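Chapitre 3
La popularité des exécutifs et son érosion

La notion de capital politique désigne la réserve de soutien dont dispose un dirigeant à un moment donné. Ce chapitre en examine la formation, puis la dépréciation. On distinguera la popularité, mesurée par enquête, de la confiance institutionnelle, dont les variations sont plus lentes.
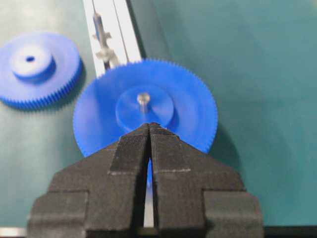
Trois variables sont retenues dans la suite : la durée du mandat, la conjoncture économique et la cohésion de la coalition. Les deux premières se prêtent à une mesure directe. La troisième suppose un codage des votes, présenté en section 3.2.

Le cas de la municipalité de Falport servira de fil conducteur. Le baromètre Verum y a interrogé 1 272 électeurs inscrits, sur un échantillon initial d'environ 2 000. Entre la première et la dernière vague, l'approbation du maire recule de 16 points.

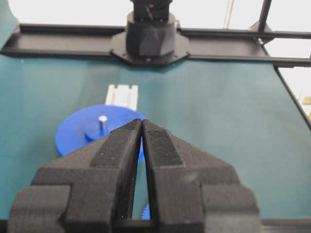

Fig. 3.1. Pince noire et roue dentée bleue.

Ce recul ne se répartit pas uniformément. Il est concentré chez les électeurs ayant voté pour une liste alliée, ce que le modèle de Kneževič décrit comme une défection de second rang.

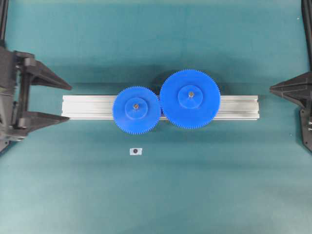

L'effet de ralliement, traité en section 3.3, agit en sens inverse. Une crise extérieure relève temporairement l'approbation, sans modifier les préférences partisanes sous-jacentes. La vitesse du retour au niveau antérieur dépend du comportement de l'opposition.

À lire aussi
Chapitre 2 : Modes de scrutin et représentation
Chapitre 4 : Coalitions et discipline de vote
Annexe B : Questionnaire du baromètre Verum

© Éditions Zestomico | Contact | Haut de page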